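厨房与工作台小窍门:用夹爪收筷子和汤匙,比较几种指垫、相机位置和控制器

页内目录
先准备桌面
指垫怎么选
筷子
汤匙
腕部相机
控制器和速度
清洗和保存
读者补充

中文不是我的母语,如果有的句子读起来有一点硬,请多多原谅。我住在 Vondavholm,家里的厨房和工作台在同一个房间里,所以我的窍门经常是一半属于厨房、一半属于工具。上一篇写的是怎样把抽屉里的小螺丝分开。这一篇写餐具:怎样让一只桌面机械臂把筷子和汤匙从托盘拿到盆里,再拿回来,以及在选夹爪、相机和控制器的时候,哪些地方值得花钱,哪些地方不值得。

我用的夹爪是 Trinedar 的两指平行夹爪,后来又借到一个 Revarlow 的,形状差不多,只是手指短一些。控制器也换过一次,后面会讲。这两家的东西我都没有收过好处,它们的优点和缺点我都照实写。

先准备桌面

最便宜的改进在桌面上。光的桌面会让餐具滑走,夹爪一碰到筷子,筷子就向旁边跑。铺一块布,或者换一个不滑的台面,情况马上好很多。布要拉平,四个角用胶带贴住,中间的小皱纹可以不管,可是在夹爪经常下去的地方不应该有大的皱纹。

带格子的台面有一个意外的好处。我每次摆托盘,让托盘的一个角对准同一个格子的角,第二天就可以摆回几乎相同的位置,不用尺子。以前我用铅笔在桌子上画线,擦的时候很麻烦,现在不画了。

容器的选择比我想的重要。托盘适合放起点的东西,边很矮,夹爪可以斜着进去。盆适合做终点,筷子掉进去以后不会滚出来。可是盆的壁高,夹爪如果要从盆里往外拿东西,手腕就容易碰到盆边。我的建议是选一个口大底小、壁有斜度的盆,四个角要圆。直壁的盒子看起来整齐,用起来会让人生气。 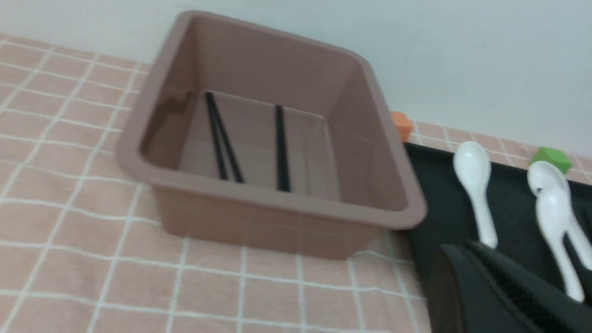 盆不要装得太满。测试的时候我只放几根筷子,让它们平躺在盆底,这样容易看出夹爪到底是哪一步做错了。筷子堆在一起的时候,夹一根会带动另外几根,你以为是指垫的问题,其实是堆的问题。等一根一根拿得稳了,再慢慢增加。

盆和托盘可以靠得很近,不过中间最好能放进一根手指。靠得太近的话,夹爪在托盘的边上张开,外侧的手指就会顶到盆。我第一次就这样把盆推走了,后面的动作全部偏到一边,我还以为相机松了,找了半个晚上。

彩色的小方块也请准备几个,绿的、橙的、黄的都可以。它们很轻,尺寸固定,夹起来最容易。我每次换了指垫或者改了参数,先夹一个方块,方块都夹不好就不要去夹筷子。不用的时候把它们放在托盘外面,靠墙的那一边,不挡路。

指垫怎么选

我一共试过四种指垫,按照从差到好的顺序写。

光的硬塑料手指,就是买来的时候那个样子。夹方块没有问题,夹筷子大约等于没有夹。力加大以后,筷子会像西瓜子一样飞出去。请不要对着人试。

双面胶加一层薄海绵。第一天非常好,第二天海绵被压扁,第三天海绵的边开始翻起来。它的优点是便宜,做一双只要几分钟,适合你还没有决定买什么的时候。

硅胶片。抓得很紧,太紧了一点,松开的时候汤匙会粘在一边的手指上,停一下才掉下去。在硅胶上面撒一点玉米淀粉可以改善,但是厨房里到处是白的手印。如果只夹筷子,不夹汤匙,硅胶仍然是好的选择。

表面有纹路的垫子。我现在用的就是这一种。它有很细的棱,夹细的东西时棱会卡住一点,松开的时候又没有粘的感觉。缺点是棱里面会进灰和面粉,需要用旧牙刷刷。

宽度方面,我把垫子剪成 11 毫米宽。比这个再宽,进到两双筷子中间的时候会碰到旁边的一双;再窄,汤匙会在手指里转。你的夹爪可能不同,请先用硬纸剪一个样子,贴上去试一天,满意以后再剪真的垫子。

贴垫子之前用酒精擦手指,等它干透。我知道每个人都这样写,我也知道每个人都跳过这一步。

筷子

筷子难在它细、轻,而且一头粗一头细。夹细的一头,它会向下垂,或者在手指里转。夹正中间,一般可以拿起来,但是粗的一头重,筷子会慢慢倾斜。我的办法是夹在中间偏粗的位置,离粗头大概三分之一多一点。找这个位置不需要计算:把筷子横放在一根手指上,找到它平衡的地方,那里就是了。

身体是方的筷子比圆的好夹很多。方的有平面,手指贴上去就不转。如果你还没有买测试用的筷子,请买方的。等方的做好了,再用圆的来为难自己。

有装饰环的筷子要小心。环的地方和旁边的粗细不一样,表面的花纹也不平,夹在环上面的时候,力不均匀。我把夹取点移开环一点,问题就没有了。不过环对相机有帮助:黑筷子放在黑托盘里,很难看出哪一头是哪一头,有一个颜色亮的环,程序和人都容易分辨方向。如果你的筷子没有环,可以在粗的一头绕一圈窄的彩色胶带。

一双筷子要一起拿还是分开拿?我两种都试过。一起拿快,可是两根必须贴得很紧,只要前端分开成一个小的角,夹起来以后就会变成剪刀的样子。分开拿慢,比较可靠。我后来决定:摆得整齐的时候一起拿,散在盆底的时候一根一根拿。

筷子靠着盆壁的时候最麻烦,手指没有地方进去。请不要让夹爪去挖。可以让它先用一根手指的外侧把筷子轻轻推到中间,停一下,再夹。推的动作要慢,而且要推粗的一头,推细的一头筷子会原地转圈。

汤匙

瓷的汤匙和筷子完全相反,它粗、重、滑,还会碎。我开始的时候用不锈钢的汤匙练习,以为练好了再换瓷的就可以,这个想法不对。两种汤匙的柄形状不同,重量也不同,位置要全部重新找。想用瓷的,就直接用瓷的,只是在下面多垫一层毛巾。

我的这一种柄的末端有一个小弯钩。起初我想利用这个钩,从钩的地方提起来。提是提得起来,然后匙头往下垂,整个汤匙在手指里摆。正确的位置在柄和匙头接近的那一段,那里柄比较直,也靠近重心。手指从两边进去,不要从上面压。

匙头反光很厉害。天花板的灯正好在里面变成一个亮点,有时候相机把亮点当作另外一个东西。我把灯移到旁边,又在灯前面挂了一张烤盘纸,亮点变得大而淡,误认就少了。烤盘纸请离灯泡远一点,LED 灯比较安全。

汤匙的柄压在筷子上面的时候,先拿汤匙,后拿筷子。顺序反过来的话,抽筷子会把汤匙带翻。这个规则听起来很简单,但是你需要把它写进动作的顺序里,因为机械臂喜欢先拿离它最近的。

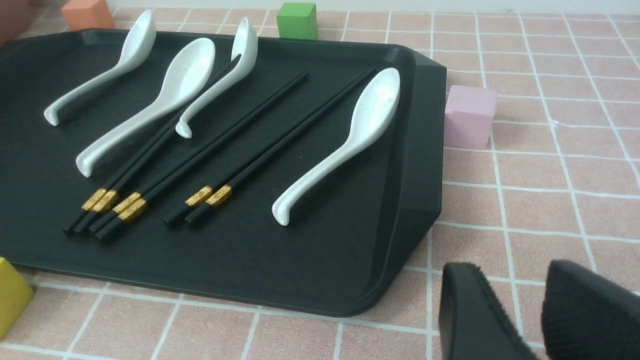

白瓷汤匙和黑筷子在黑色托盘里,旁边是几个彩色小方块。

摆托盘的时候,我习惯让所有餐具朝一个方向,大致平行。这样手腕只需要转一次,后面都用同一个角度。如果每一件的方向都不同,测试当然更有意思,可是你很难比较两种指垫,每次失败的原因都不一样。比较的时候,请让桌面无聊一些。

还有一条:每一件的柄旁边留出两根手指能进去的空隙。我用两枚叠起来的硬币当作量规,放得进去就可以。

腕部相机

相机我试过三个位置:在桌子上方、在旁边的架子上、在手腕上。

上方的相机看全部的布局最清楚,但是夹爪下去以后,它看见的就是夹爪的背面。旁边的相机适合看高度,比如手指离台面还有多少。手腕上的相机看得最近,夹取前的最后一段只有它有用。如果只能买一个,我会买手腕上的。

装手腕相机有几点请注意。

让手指的尖露在画面的一个角落里。有人喜欢把手指完全移出去,画面很干净,可是你不知道手指到底在哪里。也有人把手指放在正中间,那么想夹的东西就被挡住了。我放在右下角,占一小块就够。

镜头要能对近的东西对焦。我用的 Gallagher 是手动对焦的小相机,对好以后用一点指甲油把对焦环固定住。注意是一点。我第一次用得太多,流进去了。

线从手臂的后面走,每一节用魔术贴扎住,关节的地方留一个松的弯。不要用塑料扎带,第一次调整的时候你就要剪掉它。

自动曝光请关掉。白汤匙进入画面的时候,自动曝光会让黑托盘变成全黑,黑筷子就不见了。我把曝光定在能看出托盘里黑筷子的程度,汤匙稍微过亮没有关系,它反正很容易找到。

黑筷子放黑托盘,对相机来说是最难的搭配。我故意保留它做困难的测试。如果您只是想让事情顺利,请换浅色的托盘,一切问题减少一半。盆也一样,颜色浅一些,筷子的线条就很清楚。

控制器和速度

原来的控制器是随手臂一起来的,按键多,屏幕小。换成 Revarlow 的以后,最大的区别是可以单独设定夹爪闭合的最后一段速度。前面快,接近的时候慢,这对汤匙特别重要。碰到瓷的时候声音应该是很轻的一下,如果你在隔壁房间听得见,那就太快了。

Revarlow 的缺点是菜单的翻译很奇怪,有一项我到现在还不明白是什么意思,所以没有动过它。还有它的手柄摇杆在中间有一点空的行程,做细小的移动时手感不好。我在说明书里找到可以调整的地方,调了以后好一些,没有完全好。

手动遥控的时候,请坐在和手臂同一个方向,不要坐在对面。坐在对面左右是反的,脑子很累,半小时以后一定会撞到什么。我在桌子边上贴了一个小箭头,提醒自己哪边是前。

比较两种设置,每次只换一样东西。我有一个星期五换了垫子,同时又改了速度,结果好了很多,但是我说不出为什么好,只能全部退回去重来。那一天我前前后后夹了将近 100 次,记录本上的字到后面自己也认不出来。

记录用纸就够了。一行写一次:什么垫子、夹什么、结果。结果只写三种,拿到、掉了、没碰到。写太多种类的话,你会在中间犹豫这一次应该算什么。

力的大小,从最小开始,一级一级往上加,加到筷子不转为止,再加一级,就停在那里。汤匙和筷子分别设定,不要想找一个中间值同时给两种用,那个中间值对两种都不好。

清洗和保存

测试过的筷子和汤匙,我不再放回吃饭的抽屉。垫子上有胶和灰,洗了我也不放心。请单独准备一套,放在一个袋子里,写上“测试用”。我家里有人看见漂亮的筷子就拿去吃面,写字以后就没有发生了。

带纹路的垫子用温水加一滴洗洁精,旧牙刷顺着棱的方向刷,倒过来晾。不要用吹风机的热风,胶会软。

台面如果是布,从中间向外擦,然后重新拉平再贴胶带。胶带每次换新的,旧的只剩一半力气。

瓷汤匙用完检查边缘,手指摸一圈,有缺口的就不要再用。缺口会割垫子。

读者补充

有读者写信问,儿童筷子能不能用。可以,短一些,夹取点要重新找,别的没有区别。

另一位读者说他在盆底铺了一层防滑网,就是抽屉里垫的那种。我试了,筷子掉下去确实不跳了,可是手指的尖会钩住网眼,有一次把整张网提了起来。如果您的手指尖比较圆,也许没有问题。

还有人问木勺。木勺我二月试过一回,比瓷的容易得多,用双面胶加海绵的垫子就可以,夹在柄上靠近勺头的地方。漆面很亮的木勺请当作瓷的来处理。

关于垫子的宽度,有两封信说 11 毫米对他们的夹爪太宽。请看你们的手指本身有多宽,垫子不应该超出手指的边,超出的部分会先翻起来。

下一篇我想写杯盖和瓶盖,正在等一种软的指套寄到。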